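The Flower Counter

Two days after Christmas and the bus to Gurton was late. Ollerari stood under the shelter with his collar up. 24 dollars in his pocket, most of it ones. He'd promised her flowers by February and here he was, early for once.

The shop on Purves Street. Lights on. Good.

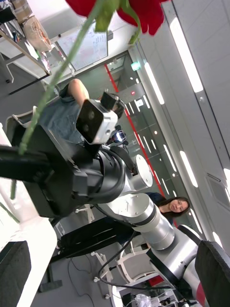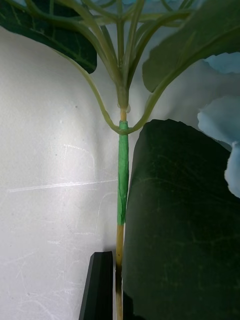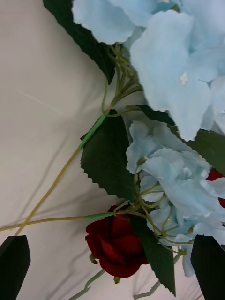 "Real or fake?" the woman said.

"What lasts?"

She gave him a look. Everybody asked that, probaly.

He thought of Stekine, the house, the kitchen window painted shut. His mother at the sink saying Peter Zelenák had called again about the money. 100 dollars. All that over 100 dollars — and then nine years, no letters.

"Fake," he said.

"For a grave?"

"No. She's alive. She just won't open the door."

The woman wrapped them anyway, twice round, brown paper. Wouldnt take the last two ones.

Number 57. Same gate. He knocked and stepped back so she could see him from upstairs. A curtain — maybe. Then feet on the stairs, slow.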